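Lasby Kitchen Gripper Kit: equipment notes for buyers

Last updated 2023-05-08

Category: End effectors and hand-held tools
Status: In stock, bench trial available
Sold as: Single unit or set of 3

We stock the Lasby kit and we would like to sell you one. We would also like it not to come back in a box with a long note, which has happened, so this page is longer than the maker's leaflet and less cheerful.

What you are buying

A two-finger gripper with replaceable rubberized pads, offered with a hand grip for people who want to work out their task by hand before they pay for an arm. The same fingers go on the arm later. Lasby says this makes the move from hand to arm "seamless." We would call it shorter than starting over. A person holding the tool corrects for a crooked approach without thinking about it, and an arm does so only if somebody has done the work to make it.

In the box
Gripper with hand grip
Two pads, fitted
One spare pair of pads
Hex key, screw bag, printed guide

Not in the box
Arm or arm mount
Any software worth planning around
Cleaning supplies
A case

The mount is the one that catches people. Pivgate makes the plate that fits most small arms, and it is ordered separately. In April the wait for it was 11 weeks. Check before you promise anyone a start date.

Dishes, and why we ask about them

Most inquiries for this kit come from people who want to automate some part of clearing and washing up. Fine. Before you get a quote from us, we will ask what your dishes look like at the end of a meal, and "standard plates" is an answer we will send back. Shallow plates, deep plates and bowls all need a different approach from the fingers. Grease changes the grip. So does a soft surface under the plate, where the rim may give a little when the pads close.

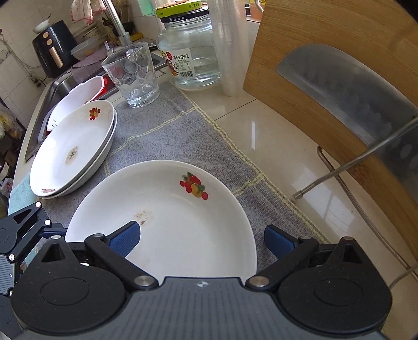 Catalog demos tend to use one clean plate on a bare table with a foot of space on each side. Your counter has a sink next to it, a jar somebody meant to put away, and glassware close enough to knock over. If the tool can't get its fingers around a rim without clipping the thing behind it, payload figures won't help you. Measure the gaps you really have, at the messiest hour of the day, and send us those.

What it is poor at

Thin flat lids. Cutlery lying flush on a hard counter. Anything stacked tight, where two plates can come up together. The maker's guide covers stacks in one sentence and we don't think much of the sentence. If stacks are most of your job, look at the Nyberg suction unit first, and then be sceptical of that one too, as crumbs and suction cups get along badly.

Pads

Pads are the running cost. Lasby gives a life in cycles, and the test behind that number was done on dry parts. Plan on changing them sooner in a kitchen. We suggest putting 40 dollars a month per gripper in the budget for pads and small screws, and being pleased if you don't spend it. Old pads get shiny before they tear, and a shiny pad drops plates.

The pads wipe down. The linkages are another matter. They have screw heads and corners that hold food, and the unit is not sealed. Do not put it in a dishwasher or under a running faucet. If your inspector wants washdown equipment, this isn't it, whatever the brochure photo implies.

Price

Single unit: 600 dollars, hand grip included
Set of 3: ask, the discount is small
Spare pads, Pivgate mount and arm: quoted separately

The unit price is the smallest line in a real budget. Integration, trial time and broken crockery are bigger. A supplier who leaves those lines blank is leaving them for you to fill in.

Trial terms

We lend a unit from our Olondale shop against a deposit. Use it on your own dishes, in your own kitchen, with whoever does the work now. Keep a tally of dropped and fumbled items, including the ones that somebody saved. If the result is poor by hand, don't order the arm.

Returns are accepted unused. Returned trial units with food in the linkages are charged a cleaning fee.

Related items
Pivgate mounting plate, small arm pattern
Lasby pad pair, rubberized
Nyberg suction unit, single cup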